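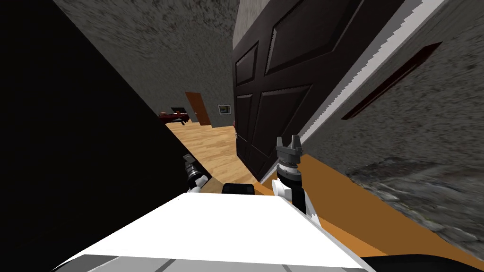
Our project was to get a two-armed robot to open an inside door, starting in simulation, with the hardware to follow on the bench in my family's garage in Grosthorpe. We named the robot Tukell. The simulated house is called Barredo, and every run in this report took place in it. A run uses a paneled door between a room and a corridor, and the robot has to get the door open far enough for its whole body to pass. In the first view the door is already ajar and the right gripper is open in front of its lower edge, with the plank floor of the corridor beyond. Most of our trouble came in that stretch of the task, after the door had started to move and before there was room to drive through.

Ariel Tagle and Rommel Layug
Report date: September 1, 2024

1. What we set out to do

The course asked for a build that could be tested without outside equipment. Rommel wanted a robot that could bring things from the garage into the kitchen. We looked at what that would take and cut it down to the door, which was the first thing in the way.

We set three requirements. The robot had to open the door with one arm. The other arm had to stay clear of the frame. The body could not touch anything on the way through.

We did not try to have the robot find the door by itself. The starting pose and the door position are given to the controller at the start of each run. Finding the door would have been a second project.

2. The workshop and the software

The garage bench holds the computer, a power supply, the printed gripper parts, and one finished wrist. The second wrist has been printed but not put together. The printer stands on the floor because it shook the bench when it was on top.

The controller is our own program, which we call Varnow. It reads a list of waypoints for each arm and works out the joint angles. Rommel wrote the part that solves for the angles and I wrote the part that checks for contact. We kept all the settings in one text file, and each run saves a copy of that file next to its results. We started doing this after losing a good set of numbers in the first week.
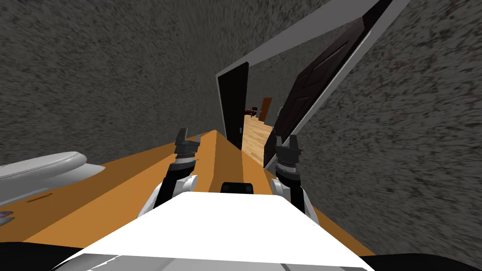 Figure 2. Both arms raised on the room side of the doorway, grippers spread, with the hallway behind.

3. The door model

The door is a single solid panel on a hinge. The hinge has friction and a small amount of damping. At first we left the friction at the default value and the door swung away from the gripper at the lightest touch. With the friction too high, the arm stalled. The value we kept was set by hand, by pushing the kitchen door at my house with a luggage scale and matching the reading as well as we could.

The contact shape of the door is a plain box. The raised panels are only there to look at, and the gripper does not feel them. The frame has its own contact shape and it is slightly wider than the frame that is drawn. We left it wide on purpose so that a near miss would be recorded as a touch.

4. How the arms are used

The right arm does the work. It turns the handle, pulls the door a short way, lets go, and then moves its open fingers to the edge of the door to pull the rest of the way. The left arm has one job, which is to keep out of the frame. Its pose changed more than anything else in the project. Held low, it caught on the wall beside the opening. Folded tight, it blocked the sensor on top of the body. We ended with it raised and pointed forward.
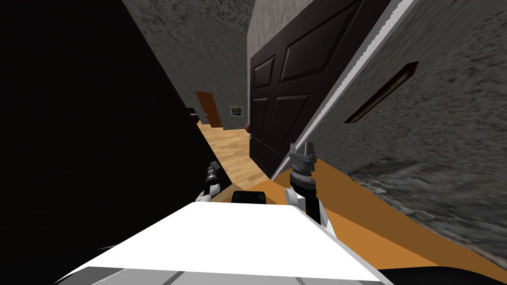
Rommel Layug disagreed with using only one arm for the pull, and he asked for his view to go in the report. He thinks the left arm should hold the door once it is open, so that the right arm can let go and fold in before the body moves. In his words, we "made one arm do two jobs and then wrote a page about how hard it was." He tried his version near the end of the project. The door stayed where he put it, but the two arms came too close together and the controller stopped the run. There was no time left to fix the spacing.

I still think one arm was the right choice for a first version. We agree that his version should be the next one tested.

5. Test runs

We made 113 runs with the final settings. The first 13 were used to check that the results were being saved properly and are not counted. That leaves 100 scored runs. Before each one the program shifted the starting position of the body by a small random distance.

Runs that met all three requirements: 57
Runs that failed: 43

The most common failure was the gripper sliding off the edge of the door during the second pull. After that came contact between the body and the frame. A few runs ended with the right arm at a joint limit and the door only partly open.

We looked at the sliding problem from a viewpoint close to the gripper. The fingers were coming in at an angle, so that one touched the door well before the other and pushed it away. We added a waypoint that squares up the wrist before the fingers close. The scored runs include this change. Before it, we hardly ever got through the second pull.
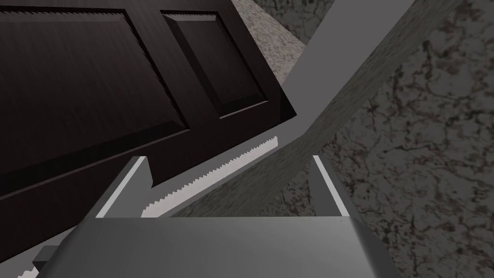
Figure 4. Close view of the open gripper near the bottom edge of the door, fingers not yet in contact.

6. Problems we did not solve

The drawing of the white trim has a stepped edge in some views. It has no effect on contact, so we left it alone.

The program runs slower than real time whenever both arms are moving. Rommel thinks the contact check is being called twice per step. I have looked for the second call and have not found it.

The luggage scale was not a good instrument. It reads in large steps, and the door at my house sticks a little at the top in wet weather, so the friction value may be off.

7. What is left

The second wrist has to be put together and both grippers need rubber pads. We plan to mount one arm on the bench in October and have it pull a cabinet door, using the same waypoints scaled down. The base does not have wheels yet. The settings file and the saved results are on the class drive in the folder named Varnow, and the printed part files are in the folder next to it.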